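Packing lunch the night before: does cut fruit hold up?

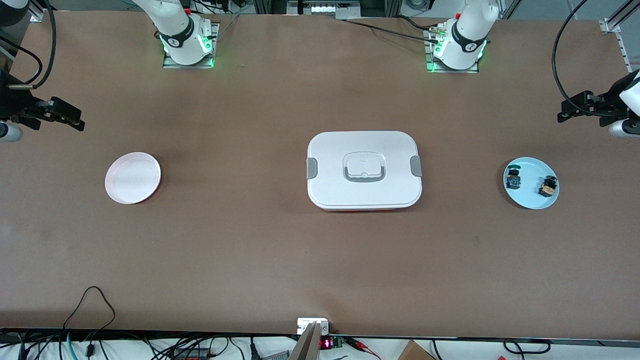

The white lunch box, between the two plates

I start work at the Osport ferry office at 6 a.m. and I am not a person who can slice anything at that hour. So I've been packing lunch right before bed — sandwich, apple slices, whatever's around — and by noon the apple is brown and the bread has gone soggy. Is there a trick, or do I just need to get up earlier? I have roughly 2 minutes in the morning, tops. No microwave at work either.

3 answers

Idun Isaksson
Salt water! A small pinch of salt in a cup of cold water, soak the slices for a few minutes, rinse, pat dry. Mine still look fine the next afternoon. For the bread, butter it right out to the crusts and put the cheese against the butter, and keep tomato in its own little container (I use an old jam jar). I did this all through April when I was commuting to Bakke and got pretty fast at it.

riltberg_mom
just buy grapes

Reply from tannerw
Seconding the salt, but rinse well or you'll taste it. Lemon juice works too, my kids just hate it. Also let the bread cool if you toast it — warm toast in a closed box steams itself and you're back to soggy.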